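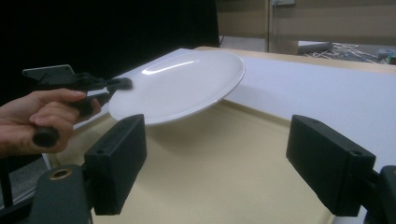
Plates: what is changing in the Trimow kitchen

From May the shared kitchen on the ground floor of Trimow House goes over to one kind of plate. They are plain white, round and undecorated, with a slightly raised rim. The patterned ones, the odd saucers and the two square serving dishes will go in a crate by the back door. If any of them are yours, please take them home before the end of the month. Anything left goes to the Bivico reuse shop.

The reason is mostly space. The old plates came in so many sizes that they could not be stacked more than a few high, and the cupboard over the sink would not close. The new ones sit inside each other and a pile of 17 fits on the middle shelf with room for a hand above it. A further 8 are kept in the lower cupboard for the lunch club and should stay there between lunches.

Washing up

Plates go in the left-hand bowl, cutlery in the right. Scrape them first into the food caddy. Please don't leave them to soak overnight, as the breakfast group needs the sink from 7.30am.

Rinse under the tap and check the underside as well as the front. Grease tends to collect where the rim curves under, and on a glossy white plate it is easy to miss until the next person picks it up. Tilting the plate towards the ceiling light shows up smears on the inside.

The green scourers are for pans only. They take the shine off the glaze. Sponges are in the drawer under the kettle and Stenska drop off more when they bring the tea towels.

Drying and putting away

The rack holds 24 if they are all facing the same way. Hold a plate by the edge when you lift it out, and stack no more than 3 at a time when you are carrying them across to the cupboard. The floor by the fridge is uneven and we have lost a few there already.

Chipped plates should not go back on the shelf, even if the chip is small. Wrap them in newspaper and put them in the general waste, then write it on the sheet inside the cupboard door so that the number can be made up.

Bowls and mugs

No change for now. We have asked Psarras for a price on bowls to match, and will put it in the next newsletter if it comes in time. Mugs stay on the hooks.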